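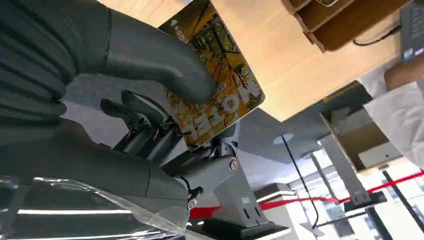

Handing Over the Returns Shelf to the Arm: Procedure for Desk Staff

Applies to Sorkard branch desks running Clava 5. Last revised by Tonantzin Jaramillo, Wednesday, February 7, 2024.

Before the shift

1. Log in at the desk terminal and open Returns > Arm.
2. Confirm that the batch limit is set to 33 items. Larger batches time out.
3. Clear the rope line. Public access stays closed while the arm is enabled.

Running a batch

4. Place books one at a time, cover up. Glossy covers need the "firm" grip preset; cloth and uncoated covers use "standard."
5. Press Start and step back behind the line. Do not hand items to the arm.
6. If the grip alarm sounds, press Hold, wait for the fingers to open, and remove the book. Log it under code 2085.

Closing the batch

7. Compare the arm log with the circulation record. Any mismatch goes to the exceptions list, which a person must sign.

Changes to duties

Sorting by hand is no longer a scheduled task. The desk clerk on shift now owns the exceptions list and damage checks. The arm does not assess condition. Page repair, holds, and questions from the public remain with staff. Hours are unchanged through July, when Anqi Xu will review the rota.

Report faults to extension 1783. Do not open the wrist housing.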